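The gray months

My mother had a saying for the time of year when the snow is already dirty and the flowers are still far away. In our language it is one word. In English I need a full sentence, and even then my neighbors in Stillville look at me politely and say "oh, mud season." It is close, but mud season is about the roads. My mother's word is about the people.

I want to write about gray today, and about painting a small room, and about why it took me so long to do it.

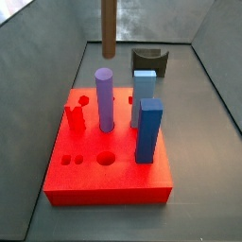
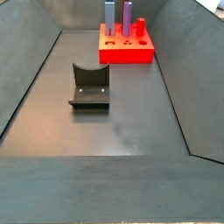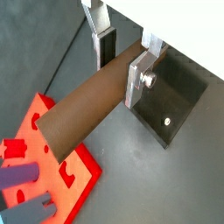 When I moved into this apartment it had 82 steps from the street to my door (I counted them with a suitcase in each hand, so I trust this number very much). It had one large room, one kitchen and one small room that the landlord called "the study." The study was yellow. It was the yellow of old butter, and whoever painted it had also painted the window frame, the radiator and half of the light switch. I told myself I would change it before winter. That was four winters ago.

In the country where I grew up, walls were white or they were wallpaper. You did not choose a color, you chose a pattern, and you chose it once. My father put up the wallpaper in our living room when I was small and it was still there when we sold the apartment, with a pale rectangle where the clock had been. So when I came to America and walked into a paint store for the first time, in Clokville, I had a kind of small panic. There was a wall of little paper cards. The man told me they had 700 colors in the regular line, and more if I wanted them to mix something. I took one card, said thank you and left.

The card was gray. I did not choose it for a reason, it was only the closest to my hand. I used it as a bookmark for years. It has been inside two library books that I had to go back and ask for.

My friend Rochelle Cartwright noticed it last winter. She was sitting at my kitchen table and the card fell out of a cookbook. She asked me if I was finally going to paint the butter room. I said I was thinking. She said, "You have been thinking since I met you." Then she went to the study with the card and held it up on the wall next to the window, and then on the wall across from it, and called me to come. It was two different grays. By the window it was almost blue. On the other wall, where the afternoon light does not reach, it looked like wet stone. I had looked at this card every night before sleep and I never knew this about it.

After that I started to see gray in all places. I walk to work past the Halliday bridge, and the bridge has I think six grays before noon. The sidewalk is brown when you look at it next to the snow and almost purple next to the grass. My good winter coat, which I always called black, is gray at the elbows and at the pockets. I began to write these down in a notebook, which sounds like a strange hobby, but it made the walk shorter. In February I needed it to be shorter.

I should say that I was not very well in that time. It was nothing dramatic. I went to work, I cooked, I called my sister. But I had lost the taste for things. I would make a soup and forget to eat it. The English word "gray" is used for this also, people say "a gray mood," and I think in most languages it is the same. I had always agreed with it. Now I was walking around with a notebook full of grays and I liked every one of them, so the expression began to bother me.

I bought the paint in the end of March. I was afraid they would not make the color anymore, but the young woman in the store put my old card under a little lamp, typed something and it was ready in ten minutes. She gave me the card back without my asking. I also bought a roller, a tray, blue tape and a brush with an angled end. The brush I have now washed so many times that I feel responsible for it.

Vaughan Pirihi from the second floor lent me his ladder and gave me a lot of advice. Some of it was good. Wash the walls first with warm water and a little dish soap, he said, and let them stay overnight. He said to take the cover off the light switch, and to write on a piece of tape which screw came from where. He also said that I would not need primer over yellow, and here I do not agree with him. I needed it. After the first coat the room had the color of a pond. I stood in the door and for one minute I missed the butter.

So I went down the 82 steps and came up with primer, and I began again. It took me four evenings. I learned that you should paint the edges first and the middle while the edges are still wet, or you will have a kind of picture frame around each wall. I have this on one wall. There is a bookcase in front of it now.

I learned too that I like to work with the radio on low, in English, on a station where people only talk. When I paint I do not translate. The words go in and I understand them and I do not notice that I understood. In an office meeting this still does not happen to me, after so many years. Maybe I should bring a roller.

The radiator I left yellow. Rochelle says it looks like a mistake and Vaughan says it looks like I ran out of paint. But with the gray behind it the yellow changed too. It is a warm thing now, a little funny, and when the heat comes on in the morning it makes its knocking sound and I look at it from the desk and feel that I have company.

My sister asked on the phone what color I chose. There is a name printed on the back of the card, something with harbor in it, but I told her it was our mother's word, the one for this part of the year. She was quiet and then she laughed and said that Mama would never forgive me for putting it on the walls. Probably this is true. She would have wanted a pattern, with small roses.

I have not decided about the kitchen. In July I will go to Maden for two weeks to see my sister, and I do not want to start something and leave it half done with the furniture in the middle of the floor. But last night I took out the old card again and held it beside the kitchen window, only to see. It was green.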